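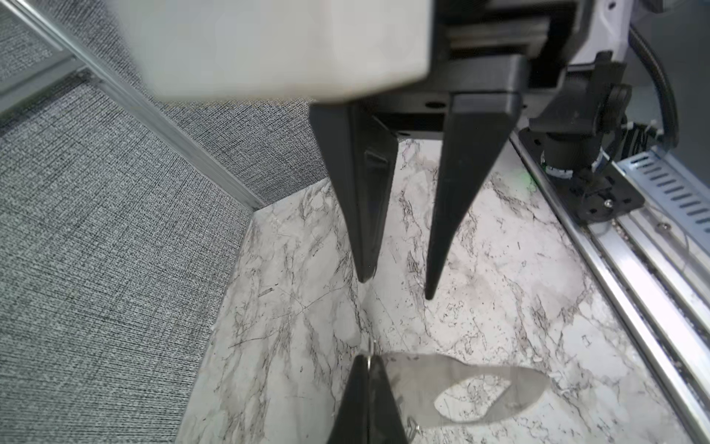 May, evening – the second week

I came home from Hurkthorpe at nearly seven and I want to write this before I forget the details. Today I stood by the white table with the gray veins for most of the afternoon. On the marble pattern a clear plastic thing, thin and flat, is difficult even for my own eyes. I see the lines of the table through it. So how should a machine know where it begins? And the small metal ring is worse, I think. My grandmother would pick up such a ring with one wet finger.

Efa Vaughan believes that the arms will clear a kitchen table in a normal house within 18 months. She said it very calmly, with her tea in the hand. I said I would like to see one fold a towel first. She wrote my words on the board, and under them the number 14, which is how many tries we have planned for the plastic tomorrow.

The people from Netetti asked again about the packing bench in Clodby. They want to know if two arms can do the small sorting there at night. I did not promise. Boxes, yes, I would trust them with boxes. Clear plastic – I do not know yet.

At home there were dishes from yesterday. I washed them by hand and it took me less time than writing this page. I must remember to bring the thick gloves and to call Tennant about the invoice.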